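ホーム 活動報告 例会 海のようす 入会案内
カテゴリー:例会議事録/素潜り
読了時間の目安:12分

ヴォルコウ素潜り会 11月例会 議事録

開会:20時
場所:艇庫二階
進行:ゾリツァ・オメロヴィッチ
出席:オグニェン・ペテク、ビリャナ・ラドゥロヴィッチ、ヴァルボナ・ホジャ、ほか会員の皆さん
途中から参加:ファレス・ズービ(議題二の途中より)
記録:ヴァルボナ・ホジャ

いつも記録が長くなってしまい、前回も「読み終わるころには次の例会が来る」と言われましたが、欠席された方にも話の流れが伝わるようにと思うと、どうしても削れません。今回も長めです。お茶でも入れて、ゆっくりお付き合いください。決まったことだけ知りたい方は、各議題の終わりの「決定」の行を拾っていただければ足ります。

はじめに、進行のゾリツァさんから挨拶がありました。秋のあいだ風の強い日が続いて、せっかく予定を空けてくださったのに海に入れず帰った方も多かったこと、それでも支度や片づけに毎回手を貸してくださったことへのお礼です。とくにバコ湾の練習が中止になった朝、もう駐車場まで来ていた方々がそのまま艇庫に回ってロープの塩抜きをしてくださった件は、改めて皆で拍手をしました。あの日のおかげで、道具棚の下の段がずいぶん見やすくなっています。

前回の議事録については、プリストゥラウ島の「北の入江」と書いたところが正しくは「北東の入江」であるとオグニェンさんからご指摘があり、訂正のうえ承認されました。地元の方には別の場所として通っているそうで、書いた私の不勉強でした。

議題一 冬場のバコ湾練習について

ビリャナさんから、冬の練習をどう続けるかについて提案がありました。昨年までは水が冷たくなると何となく人が減り、春にまた何となく集まる、という形でしたが、間が空くと耳抜きの感覚が戻るまでに時間がかかり、春の最初の数回がほとんどその取り戻しに使われてしまう、というお話です。これには心当たりのある方が多かったようで、あちこちで頷く姿がありました。私もその一人です。

提案の中身は、水温が12度を下回ったら深く潜る練習は休みにして、代わりに浅場での水平潜水と救助の反復をする、というものです。時間も短くして、着替えを含めても早めに切り上げます。オグニェンさんからは、12度という線は厚手のスーツを持っている人には少し早すぎるのではないか、という意見が出ました。ご自身はもう少し冷たくても平気だそうです。それに対してビリャナさんは、平気な人に合わせると、無理をしている人が言い出しにくくなる、と穏やかに、けれどもかなりはっきりとおっしゃいました。冷えてくると指が動きにくくなって、バックルを外すのに手間取ることもあります。オグニェンさんも「それはそうだ、前に自分も手袋のままで外せなくて笑われた」と話してくださり、場が和みました。

水温は誰が測るのかという質問が出ました。岸壁の表面だけ測っても潜る深さの温度とは違うため、当日の進行役が練習用ブイの綱に温度計を結んで沈めることにします。温度計は艇庫の入口の引き出しに入っています。使ったあとは真水で洗って、同じ引き出しに戻してください(先月は救急箱の中から出てきました)。

あわせて、見学だけの参加も歓迎することが確認されました。風邪気味だけれど顔は出したい、という方は、岸で時計係をしていただけるととても助かります。鼻が詰まっているときに無理に潜るのは、どうかやめてくださいね。

決定:水温12度を下回る日は浅場練習に切り替える。計測は当日の進行役が行う。見学参加を認める。

議題二 練習用ブイと潜降索の入れ替え

オグニェンさんが、いま使っている潜降索を実際に床に伸ばして見せてくださいました。全長32メートルのもので、深さの目印に巻いたテープのうち、下の方がほとんど剥がれています。途中に毛羽立った箇所もあり、すぐに切れるようなものではないけれど、手袋が引っかかるのが気になるとのことでした。端から順に皆で手で送りながら触ってみたところ、毛羽立ちは思っていたより広い範囲にあり、触った方がそれぞれに「ここも」「ここにも」と声を上げるので、途中からは半分お祭りのようでした。

このあたりでファレスさんが到着されました。渡し船が遅れたそうで、駆け上がってきてすぐ綱の端を持たされ、何が始まっているのか分からないまま一緒に送ってくださいました。お疲れのところ、ありがとうございました。

話し合いの結果、同じ長さで新しい索を作ることになりました。長さを延ばしてはどうかという案も出ましたが、バコ湾でいつも使う場所では今の長さで余るほどですし、余った綱が底でたるむと人やフィンに絡む心配があります。目印はテープをやめて、色糸を編み込む方法を試します。糸の編み込みはゾリツァさんがお得意で、以前ご自身の銛の綱にされたものを見せていただいたところ、とてもきれいな仕上がりでした。やり方を教わりたいという方が何人もいらしたので、次の艇庫の片づけの日に講習を兼ねて皆で作業をします。

古い索は捨てずに、傷んだところを切り落として、カヤックの曳航用と係留用に作り直します。ただし、人が命を預ける用途には決して戻さないこと。混ざらないように、作り直したものには赤い糸を両端に巻きます。

ブイのほうは、浮力はまだ十分ですが、旗竿の根元がぐらついています。ファレスさんが持ち帰って直してくださるとのことです。旗そのものも色が褪せてきており、ボートの方から見えにくいという声が港で出ているそうなので、こちらは新調します。

決定:潜降索は同じ長さで新しく作る。目印は色糸。古い索は曳航・係留用とし、赤糸で区別する。旗は新調、旗竿はファレスさんが修理。

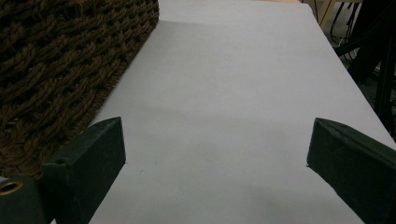

写真 淡い藤色がかった灰色の長い紙

議題三 伴走艇トロンドゥスの扱い

伴走艇のトロンドゥスについては、秋の点検の結果をファレスさんからうかがいました。船底の擦り傷は浅く、空気室にも漏れはなかったそうです。船外機は冷却水の出が少し弱いので、部品を替えるまでは沖に長く出さず、バコ湾の中での使用に限ります。プリストゥラウ島へ渡る計画を楽しみにしていた方には申し訳ないのですが、どうかご理解ください。

続いて、伴走艇を誰が操縦するかという、毎年少し悩ましい話になりました。操縦に慣れた方ほど潜りたい方でもありますから、結局いつも同じ方が一日じゅう艇の上で過ごすことになってしまいます。オグニェンさんは「艇の上も嫌いではない、サンドイッチが乾いたまま食べられる」と言ってくださるのですが、甘えてばかりもいられません。そこで、一回の練習を前半と後半に分け、操縦者も途中で交代することになりました。交代は必ず岸に戻ってから行います。水の上での乗り移りは、慣れた方同士でもしないでください。

また、艇に乗っている間は双眼鏡やスマートフォンを眺めるより、まず水面を見ていてほしい、というビリャナさんからのお願いがありました。誰かが浮上してきたら、顔を上げて呼吸を整え、合図を返すまで目を離さない。潜る側も、浮いてすぐに仲間へ話しかけたくなる気持ちは分かりますが(大きな魚を見たあとなどは、とくに!)、まずは息を整えて合図をお願いします。

ここで合図の話が少し広がりました。会の中に、手を頭に載せる形の「大丈夫」と、指で輪を作る形の「大丈夫」が混在しているのです。近ければどちらでも通じますが、遠くや逆光では指の輪はほとんど見えません。話し合って、岸や艇に向けては手を頭に載せる形を使い、組んでいる相手との間では指の輪でもよい、というところに落ち着きました。

決定:トロンドゥスは当面バコ湾内のみで使用。操縦者は前半・後半で交代し、交代は岸で行う。岸や艇への合図は手を頭に載せる形に統一。

議題四 ランプ(スロープ)の譲り合い

バコ湾のスロープについて、釣りの方々からご相談があったことをゾリツァさんが報告されました。苦情というほどのものではなく、朝の混む時間に、カヤックが下ろし口に並んだまま持ち主が着替えに行ってしまい、ボートが待たされることがある、というお話です。思い当たる方もいらっしゃるでしょう。私も以前やってしまいました。

着替えと道具の積み込みは駐車場側の草地で済ませ、スロープでは下ろすだけにします。戻ったときも同じで、まず艇を上まで引き上げてから、ゆっくり話に花を咲かせてください。獲物を見せ合うのも草地でお願いします。

魚の下処理についても一言ありました。スロープの水道で鱗を引くと、あとに来た方が滑ります。下処理は各自持ち帰ってから行い、どうしてもその場で血抜きをしたいときはバケツを使って、水道のまわりをきれいに流して帰ること。バケツは艇庫にもありますので、声をかけてください。

ファレスさんから、こちらからも釣りの方々に、潜水旗のそばを通るときは速度を落としていただくようお願いしてはどうか、という提案がありました。お互いさまの話として伝えれば角も立たないでしょう、ということで、ゾリツァさんとファレスさんが一緒に挨拶に行ってくださいます。手土産は何がいいかという相談がしばらく続き、ビリャナさんの焼く胡桃の菓子に決まりました。試食も必要ではないかという声が複数ありました。

決定:着替えと積み込みは草地で行う。水道での下処理はしない。釣りの方々への挨拶はゾリツァさんとファレスさん。

議題五 初めての方の受け入れ

見学の問い合わせが続いています。うれしいことですが、当日になって初めて道具の有無が分かり、サイズの合うスーツを探して皆で走り回ることもありました。ビリャナさんが、事前にうかがうことをまとめた用紙を作ってくださいます。身長や足の大きさ、泳ぎの経験、耳や心臓の持病の有無などです。体のことは人前で話しにくい方もいらっしゃるので、答えはビリャナさんと当日の進行役だけが見るようにします。

最初の日から潜ってもらうかどうかでは、意見が分かれました。オグニェンさんは、最初に少しでも海の中を見てもらったほうが楽しさが伝わる、というお考えです。私は、自分が入会したときに緊張でほとんど何も覚えていないので、初日は水面で浮いて顔をつけるくらいがちょうどよいのでは、と申し上げました。どちらにも一理あるということで、その方の様子を見て進行役が決めることとし、ただし、どんなに泳ぎの上手な方でも、組む相手なしに潜ることは認めない、という点だけは全員で確認しました。

銛は、初めての方にはお渡ししません。これは従来どおりです。水の上でも陸の上でも、先端の覆いを外したまま置かないよう、古くからの会員の方も今一度ご注意ください。

決定:事前の用紙を作る(ビリャナさん)。初日の内容は進行役の判断。単独での潜水は認めない。

その他

・忘れ物のお知らせ。片方だけのネオプレンの靴下、マスクの曇り止め、保温水筒の蓋が艇庫の棚にあります。水筒の蓋は三か月前からありますので、持ち主の方はさぞご不便かと思います。

・オグニェンさんより、プリストゥラウ島の北東の入江で海藻が増えて、稚魚が群れているとの報告。底の砂を巻き上げないよう、近くを泳ぐときはフィンの動きを小さく、とのことです。

・ヴァルボナより、艇庫の暖房は部屋を出る方が必ず切ってください。前回、私が切り忘れました。すみません。

・温かい飲み物の当番は、しばらく決めずに持ち寄りにします。ファレスさんの生姜のお茶がたいへん好評で、分量を教えてほしいという声がありましたが、ご本人も毎回目分量だそうです。

次回までの宿題

ゾリツァさん:色糸の用意、釣りの方々への挨拶の日程調整
オグニェンさん:新しい索の材料の手配、古い索の切り分け
ビリャナさん:見学者用の用紙、胡桃の菓子
ファレスさん:旗竿の修理、船外機の部品の問い合わせ
ヴァルボナ:旗の注文、合図についての決まりを艇庫の掲示板に貼り出す

次回の例会も同じく20時に艇庫二階で開きます。階段の電灯が暗いので、足もとにお気をつけてお上がりください。閉会後は残った方々で索を巻き直し、椅子を片づけて解散しました。

記録:ヴァルボナ・ホジャ
確認:ゾリツァ・オメロヴィッチ

前の記事 次の記事 一覧へ戻る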